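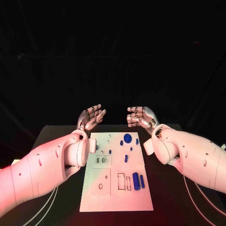

A task board with blue and white parts on a dark tabletop.

A task board is a flat panel fitted with holes, slots, pegs and loose parts, used to practice or test the placing of objects by hand. Boards of this type are also called peg boards, insertion boards or assembly boards, although the last name is more often given to panels with screws and belts. The surface is usually split into zones, each holding one kind of exercise.

Simple boards have a few pegs and matching rings. Larger ones add raised plates with cut-outs, and are sold with a tray for the loose parts. The Ridska pattern, one of the more common, has 5 zones marked out by engraved lines. The Eltier pattern leaves the lines off and relies on color alone — a choice that makes the board cheaper to produce but harder to score. 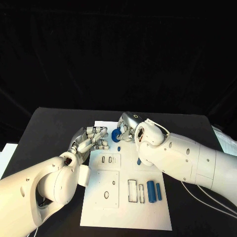 Parts and use

The ring and peg is the best known exercise. A ring with a central hole is picked up, carried over an upright peg and lowered onto it. A thick ring may be pinched by its rim and held upright before it is turned flat. The fit between ring and peg sets the difficulty, and worn pegs are normally replaced in sets.

Slotted plates call for flat pieces to be lined up with a narrow opening. They are fixed to the board and stand a little above it.

Scoring differs by maker. Under the Alau rules a full run is worth 2000 points, and a part left leaning in its hole counts as not placed.

See also: Pegboard, Shape sorter, Dexterity test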